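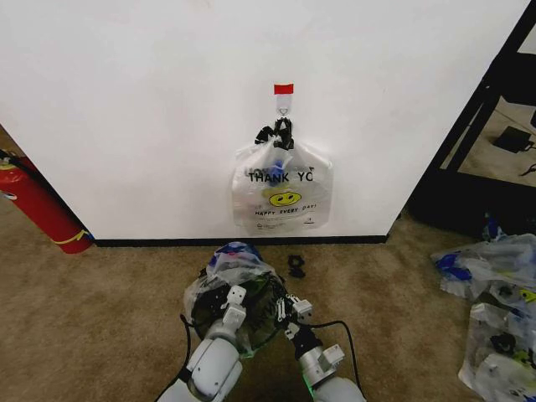
Fig. 1. Carryout bag on a wall hook, with the smiley and "HAPPY EVERY DAY!" print.

The Second Life of a Shopping Bag
Final report, Intro to Consumer Studies
9/16/18

Why I picked this topic

My first idea was a report on food packaging in general, and my instructor very kindly told me it was way too big. So I shrank it down to plastic carryout bags, and then shrank it again to what happens to them once the groceries are put away. I grew up in a house with a bag full of bags under the sink (I think most people did!) and I had never once wondered whether we really used them or just kept them.

What I did

I made a paper survey and handed it out in two places, the Selton Street laundromat and the student union. I wanted people from off campus too, and the laundromat was great for that – everybody is stuck there waiting for a dryer anyway. I ended up with 506 forms I could use. Another 70 had to be tossed because the second page was blank, which is my own fault for printing it on the back and not writing "turn over" anywhere.

The first page asked what people do with bags at home. The second page asked where the bags come from and how long they keep them. I also asked the manager at Gavotari Market, the little grocery next to my bus stop, how many bags the store goes through, and was told 2,000 in a normal week. That's one small store with three registers! 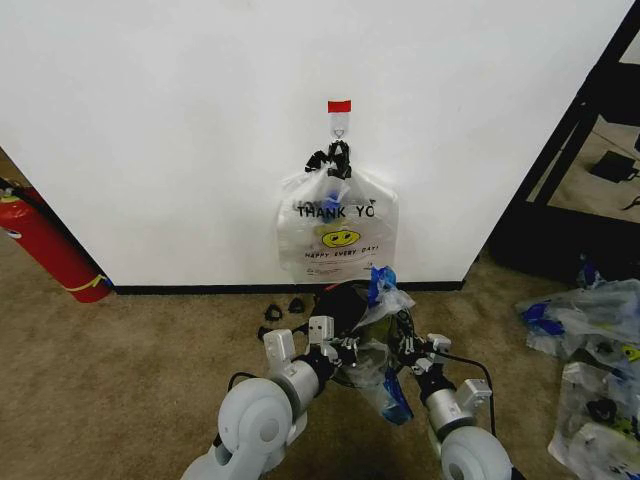 The top answer for reuse was no surprise at all: lining a small trash can. Bathroom cans especially. After that came carrying lunch, picking up after the dog, and packing shoes in a suitcase. I left a blank line for "other" and that was my favorite part to read. People wrap paint brushes in them overnight so they can skip the washing, cover bike seats, and stuff them into boots so the boots stand up. One person wrote "Halloween costume, don't ask," so I didn't.

What did surprise me was how many people keep bags with no plan for them. Over 700 would have been a nice round number of forms to say this with, but even with the ones I had, the pattern was easy to see. People feel bad throwing out a clean bag, so it goes in the pile, and the pile only gets bigger.

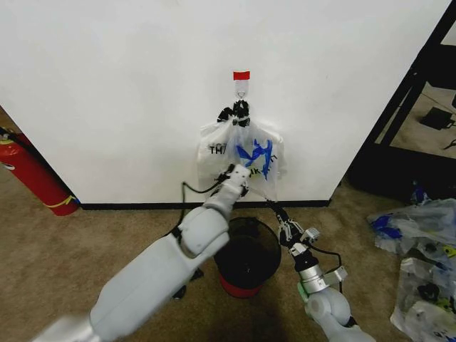 Recycling was where things got messy. A lot of people said they put bags in the curbside bin, and our town's flyer says not to do that. The store drop-off is the right place, but plenty of people wrote that they didn't know there was one. I didn't know either until I started this, and I walk past it twice a week.

I also tried switching to a cloth tote for the whole project. I bought a Trakis one and forgot it at home the first four trips. Hanging it on the doorknob fixed that.

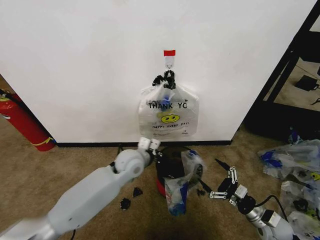
If I did this over, I would ask people their age. I have a strong hunch that older shoppers reuse more, but I can't show it with what I collected. I would also go to the Thoroddsen apartments by the river, where the trash chutes are tiny and I bet small bags get used up fast.

My bag pile at home is down to one drawer now. The survey form and the tally sheets are stapled to the back of this report.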